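Club forums > Manipulation > Laundry task

Thread: Handheld demos, grasp on crumpled cloth — what counts as a good episode?

tannin_rows
Posting for the Draston student manipulation club. We are on the sorting task for the Pludirby challenge: soft items picked out of a mixed pile and placed in a bin. Data comes from the hand-held gripper, one operator at a time, no arm in the loop. Training is behavior cloning on the wrist view plus gripper width.

We have 427 episodes after the first cull. The policy does well on towels spread flat. On anything bunched it closes early, catches a single fold and lifts with that. Sometimes the item comes up, sometimes the fold slides out at the top of the lift.

Questions:
1. Do you keep episodes where the operator pinches, lets go and pinches again?
2. Do you limit lift speed during collection?
3. Is anyone trimming the approach?

kelp_offset
1. Keep them if the second pinch is deliberate. Drop them if the operator was just fumbling. We write a one-word tag per episode at collection time so we don't have to decide later from the video.
2. Yes. Fast lifts gave us motion blur at exactly the point where you want to see whether the cloth is held.
3. No. Trimming the approach broke our policy. It never learned to get over the pile.

dvorsky_m
Disagree on 1. We trained with and without the regrasp episodes and the set without them was better on the first attempt. With them included, the policy learned to open at the top of the lift for no reason. It had seen that happen and copied it.

kelp_offset
How many of yours were regrasps?

dvorsky_m
60 out of 900. Small share, visible effect.

kelp_offset
Then your history window is too short. The policy can't tell a failed pinch from a good one if it only gets the current image and width. Ours gets 3 past observations and we don't see the random opening.

dvorsky_m
Possible. We ran single-frame. I would still want to see first-attempt numbers side by side before telling a new team to keep them.

tannin_rows
We are single-frame too, so that may explain part of it. Some more detail on how we collect, in case the problem is upstream.

The operator starts with the fingers open and approaches from whatever side has a fold standing up. Dark items get mixed in with printed ones on purpose, as the first batch was all plain colors and the policy treated any pattern as background. Instruction to the operator is to close fully, pause, then lift.

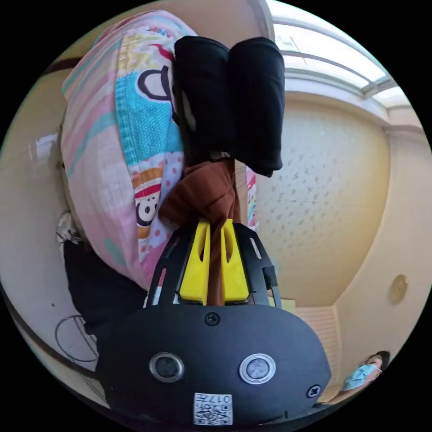 The pause was meant to be half a second. Looking at the width traces, most operators skip it when they get tired, and the lift begins while the fingers are still moving. I suspect the early closing comes from there. The model sees upward motion and a partly closed gripper together, so it learns the two as one action.

Width is logged from the markers on the fingers. On dark cloth the trace is clean. On shiny fabric it drops out now and then and we interpolate.

hanyu_fan
Hanyu Fan here, I did the Mallia team's pipeline last season. Check the interpolation before anything else. If you fill a dropout linearly across the closing phase, you turn a fast close into a slow one, and the policy will reproduce the slow one. Your "closing early" may be a gradual close that you created in preprocessing.

Test: pull every episode with a dropout in the closing phase, retrain without them, same seed. If the early close goes away you have your answer without collecting anything new.

On the regrasp argument, I side with dvorsky_m for single-frame policies and with kelp_offset for anything with history. Both results are consistent.

tannin_rows
Had not considered that. Dropouts are on the shiny items and those are also the ones that fail most, which I had put down to low friction.

rbx_lantern
Friction is still worth a look. The stock fingers are stiff and smooth on the inner face. We added a strip of grip tape and slipping on thin fabric mostly stopped. If you do this, do it before collecting, and put the same strip on the arm's fingers. A mismatch between the two is worse than no tape.

dvorsky_m
Not sure tape is legal under the Pludirby rules. The end effector section says "unmodified contact surface."

rbx_lantern
That wording is from the old rules. The revision dated 6/11/26 allows up to 1 mm of added material on each finger. It's in the appendix, under consumables.

dvorsky_m
Found it. Withdrawn.

kelp_offset
Also, make the pause something the operator can hear. We have the logger beep when width has been stable for the set time, and they lift on the beep. Compliance went from poor to nearly complete. The script is in the Howlader repo under tools, it only needs the width stream.

tannin_rows
Ran the test hanyu_fan suggested. Removing the closing-phase dropouts cut the early close on printed cotton but not on the crumpled dark items. So there are two causes, and the skipped pause is still my candidate for the second. Will add the beep, recollect the dark items and keep regrasps tagged in a separate split.

Tape goes on after that — I don't want to change both at once.

hanyu_fan
Good order. When you recollect, vary the starting height as well. Most teams begin every episode from the same spot over the pile and only notice when the arm starts from somewhere else.

tannin_rows
Noted. We do exactly that at the moment. Next batch is planned for August, will post the first-attempt rates in this thread.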